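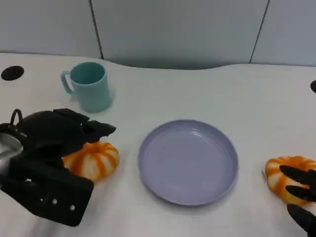 7 November 2022

Read the new bench rules again this morning, with coffee, all 46 pages. Same opinion as last time, only better informed.

For anyone who missed the email: Plamska has written us a code of practice for two-arm work, to be followed on the Fang cell first and then everywhere at Komow from March. It has 81 clauses. We're meant to try it on ordinary jobs and write down what gets in the way. I picked the striped toy into the lilac dish, which is about as ordinary as we get, and kept the printout beside me while I worked.

I'm not against rules. I was here when we had none, and I remember what the guard door looked like. My complaint is that this set was plainly written by someone thinking of a palletiser in a fenced yard, with the word "bench" swapped in later. There's a clause on forklift approach. There's a clause on overhead loads. There is no clause on what the second arm should be doing while the first one is busy, and on our cell that's where the trouble starts.

Notes in the order I hit them.

Clause 4, start-up. Walk the perimeter, check the stops, sign the card. Fine. We do this already, apart from the card. The stop button test is worded badly: it says to "confirm the stop is functional" and doesn't say how. Looking at a button confirms that you own a button. Suggest: press it with the arms powered and slow, see both arms halt, reset, then sign. Both arms matters. The old sheet let you test one side and tick for the pair.

Clause 9, clear the surface. "All items not required for the task shall be removed from the work area." Good in principle. But required by whom? The teal mug is part of the setup when we want clutter on the table and it's rubbish when we don't. Under the wording as it stands you could argue either way, and people will argue whichever way saves them getting up. What I'd like is a short list taped to the cell for each task: these things belong, everything else goes in the tub. Loose hardware always goes in the tub. No exceptions for "I'll need it in a minute".

Clause 12, people's own cups and food. Agree entirely. Would add that a mug used as a prop gets a mark on the bottom and never gets drunk from. Sounds silly, write it down anyway.

Clause 17, grip force. This one annoyed me. It says set grip force "in accordance with the manufacturer's recommendation for the object". The object is a soft toy pumpkin. Its manufacturer has no recommendation about robot grippers. What people will do is leave the force wherever the last person had it, which was probably for something hard.
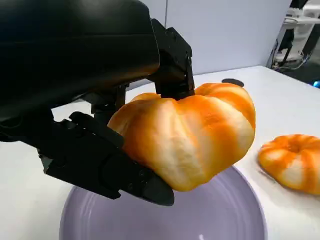

Two-Arm Bench Group, Komow Workshop

So what's a sensible rule for soft things? I went back and forth on it. A dent in the top while you're holding it is no crime, that's what soft means. The question is whether it's more dent than you need. My proposal, very plain: start low, raise it only until the thing stays put through a slow lift and a slow turn, write down the setting, and stop there. If the next person wants more they write down why. One line in the book. It costs less time than the argument we had about the sponge blocks.

I'd also like the rule to separate "soft toy" from "food" and from "anything a person might be holding at the other end". Plamska lumps all three under compliant objects. I don't see how you can have one number for those, and I don't trust anyone who says they've got one.

Clause 23, jaw placement. Says grip at the centre of mass. Sure, if you know it. On a squat lumpy thing you go where the fingers fit, top and side if need be. I'd rather have a rule about checking clearance under the lower finger before you come down over a rim. A rim is an unforgiving thing to meet with a pointed fingertip. We've chipped things that way, and the current wording would have passed every one of those runs as compliant.

Clause 26, release. Missing! It goes straight from transport to return home. There's nothing on how low you should be before you let go, or on opening the fingers wide enough that you don't drag the thing back out with you. I wrote three lines of my own in the margin and I'll type them up.

Clause 31 is the one I'd fight for, oddly enough, and it's the one everybody will whinge about. It says no reaching into the shared space while either arm is enabled, including to straighten an object. We all do this. We say the arm's only idling, it's a soft toy, the speed's right down. Every one of those is true and I still think the rule's right. Idle isn't off. What I don't like is that the clause gives you no quick legal way to do the job. If the only permitted method takes five minutes, you'll get the illegal one in two seconds. We need a proper pause: one press, both arms held, light changes, hands allowed. Trolex quoted us for a panel that does it and the quote sat in somebody's tray. I'd sooner spend the money on that than on laminating 81 clauses.

Clause 38, the parked arm. Here's the gap I mentioned. It says the arm not in use "shall be in a safe position". Nothing more. On our table the second hand is often holding its own toy or resting over it, waiting for its turn. Is that in use? By the document, no. By any common sense, yes. It's powered, it's touching something, and it's in the space the first arm might cross. I'd like three named states, written on the wall: working, waiting, parked. Waiting means it can be over an object and it counts as live. Parked means clear of the table. If you can't say which one an arm is in, you stop and find out.

Had this out with two of the others over lunch. One thinks naming states is fussy and people will know by looking. I said the whole trouble is that waiting and parked can look much the same from the side door. No agreement reached. Moving on.

Clause 44, cables. "Cables shall be routed to avoid snagging." A wish, with a number in front of it. The cable that loops over the wrist needs slack or it pulls at the clip, and the slack is what catches. So the rule should ask for a check: run the wrist to both ends of its travel at low speed and watch the loop. Do it after every change of hand. I'll take that over "avoid".
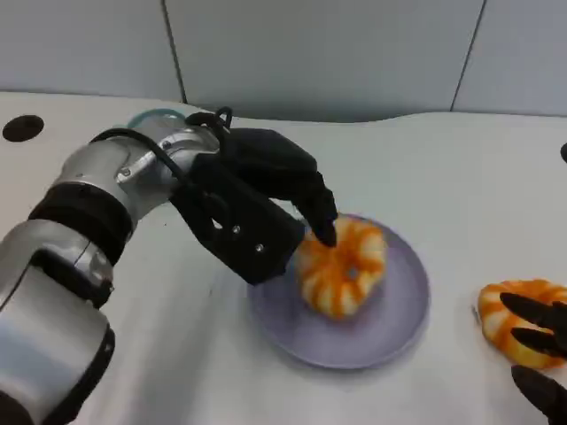
Clause 47, approach from above. It wants a straight vertical approach on every pick "where practicable". On a two-arm table with the arms coming in from either side it's rarely practicable, so the clause is dead on arrival. People will tick it and do something else, and once they've learned that one tick means nothing the others go the same way. That's my main worry with the whole document, really. A rule you can't follow does harm to the ones you can.

Suggest for 47: any angle that keeps the knuckles and the wrist off the rim and out of the other arm's space. Then say how you check it, which is a dry pass with the dish in place and nothing to pick up.

Clause 52, record keeping. Every run to be logged within 48 hours, with reasons for any stop. I'd make it much shorter. Two days later I can't tell you why I stopped the left arm, I can only tell you what I'd like the reason to have been. Log it before you leave the bench, even if it's four words. And the log sheet needs a box for "nearly". We record hits and misses. The nearly ones (finger brushed the rim, toy rolled and came back) are the ones I'd want to read in a year.

Also the form asks for success or fail and never says what success is. On the dish? In the middle of the dish? Sitting upright? I've seen two people score the same run differently and both be quite sure of themselves. Fix a definition for each task before the first run and don't touch it till the set is finished. If the definition turns out daft, finish anyway, then change it and start a fresh set. No quiet editing halfway down the sheet.

Clause 60 onwards is training. It allows 15 minutes of supervised time before someone works alone. No. I wouldn't let anyone near my ute on that. I don't have a better number and I'm wary of making one up, so I'd go by tasks done: start-up, stop test, pause, swap a hand, clear a jam, each one watched by somebody who'll say so in writing.

Clauses 70 to 81, signage and review dates. Skimmed. Somebody keener than me can have those.

What I'll send back to Plamska: yes to 4 and 9 with changes, yes to 31 on condition we get the pause, rewrite 17, 38 and 47, add something for release, shorten 52, throw out 60. I expect they'll thank us for the feedback and change the font.

To do before the next session:
tub for loose bits, with a lid
task list taped up, left side of the cell
find the Trolex quote, see if it's still good
type up release notes from the margin
ask whether "waiting" can go on the light stack or whether we've run out of colours
mark the bottom of the mug

Printout with my scribbles is in the Fang folder. Please write in a different colour if you disagree, and put your comment next to the clause and not on the back page.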